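About Putance Community Choir

We sing! That's the short version. Putance started with four friends and a borrowed keyboard, and we now have 92 members (plus a few who only turn up for the Christmas concert, and we love them too). Rehearsals begin at 7pm in Maldonado Hall, with tea at half time. 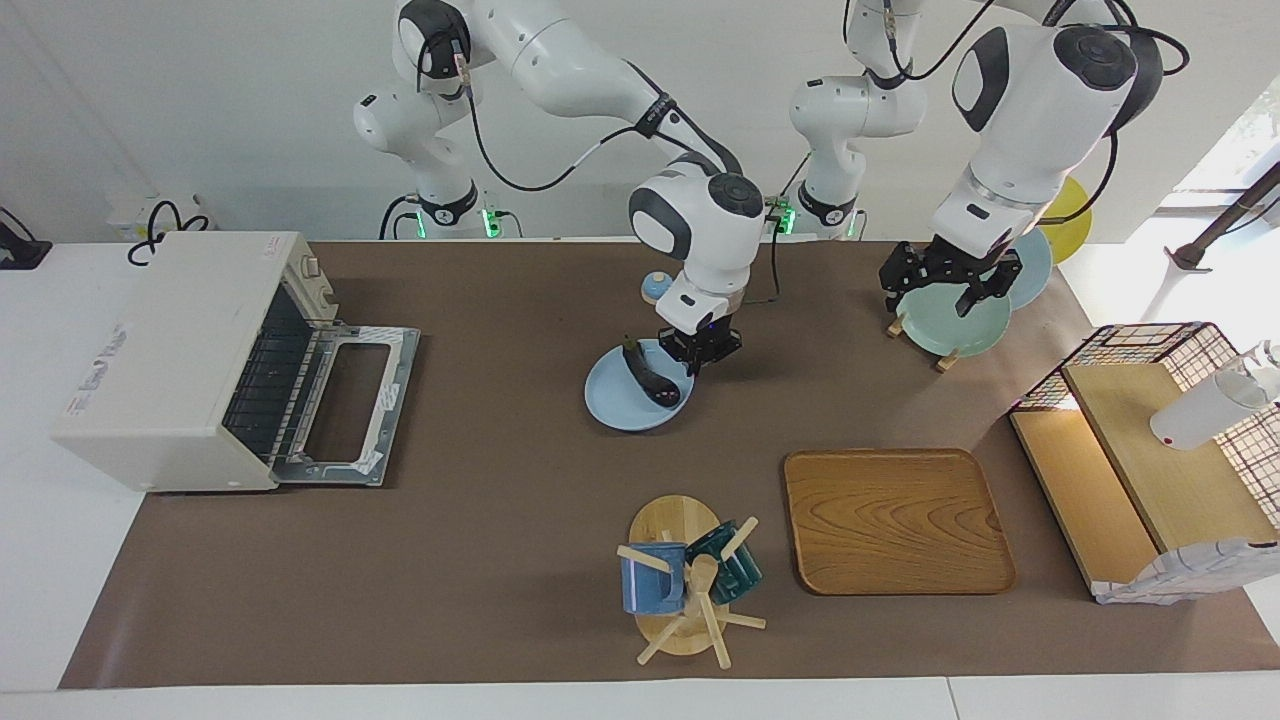
Do I need to read music?

Most of us don't. We learn by ear, and there are recordings of every part to practise with at home.

We sing folk songs, gospel, old pop and the odd bit of Fauré when we're feeling brave. Last April we joined up with our friends at Rumance Voices and sang to 700 people, and the altos are still talking about it.
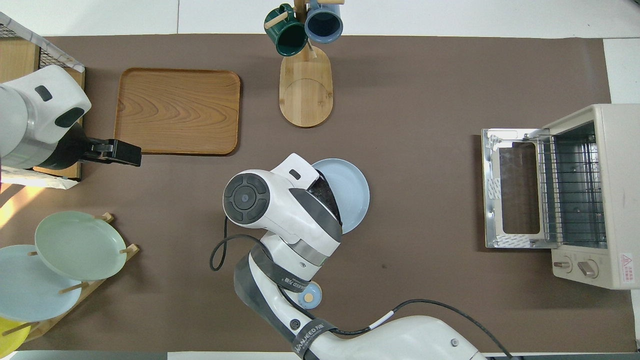 One of our tenors wrote afterwards that the second half had gone by far too quickly, and could we please do the sea shanties again next year. We'd love to!

New singers are welcome at the start of any term, and your first two rehearsals are free.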